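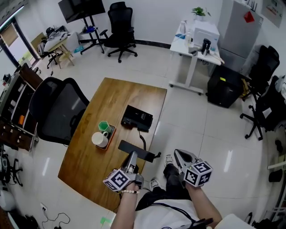 Home Forums Workspace & Furniture Search Log in

Refinishing a shared work table, oil or hardwax?

drisau_bench
We have a wooden table in the middle of our shared office in Ondthorpe. Honey-brown grain, used for laptops, mugs and whatever else lands on it. The old oil has gone dull on the near corner and I want to redo the top in September. Top measures 198 x 112 cm. Two options so far: plain linseed again, or a hardwax oil. Anyone have wear data past the first year?

Petrică Roman
Hardwax, two thin coats, sand to 150 and stop there. If you go finer the oil doesn't key in and you get patches. Buff each coat after 15 minutes. Ours has had daily use for three years and the only marks are from a monitor stand with no pads.

kestrel_lane
Disagree on hardwax for a shared table. Spot repair leaves a visible edge unless you feather it well past the mark. With linseed you rub in a bit more and move on.

drisau_bench
How are you both dealing with mugs? We keep ours on a small orange tray, which helps as long as people use it.

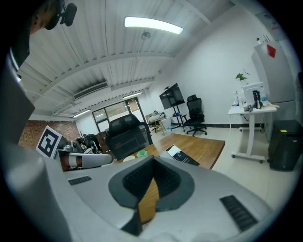 The other constraint is that the table can't leave the room. It would have to turn on its side to clear the glass door, and I don't want to take the legs off. So sanding happens in place, with the mesh chairs and the laptop moved out first. Mesh holds dust and it never quite comes out.

Mircea Tănase
Sanding in place is fine with an extractor on the sander. Switch off the wall air conditioner while you do it and tape over the vent, or you'll be cleaning the filter for a week. Same for anything on open shelves - cover it.

kestrel_lane
Also, oily rags. Lay them flat outside to dry, never balled up in a bin. Linseed is the worst for this.

Petrică Roman
Which is one more argument against linseed. Cure time is the other. You won't put a laptop on it for a week, longer if the room is cold.

kestrel_lane
Depends on how much you leave on the surface. Wipe it back hard and it's usable a lot sooner. Most people flood it and blame the oil.

drisau_bench
Llorente in Fletthorpe sells sample sachets of both, so I'll test them on the underside before committing. Same wood, so the color should be close. Does the underside need the same grit for a fair comparison?

Mircea Tănase
Yes. Same grit, and wipe it down before you oil.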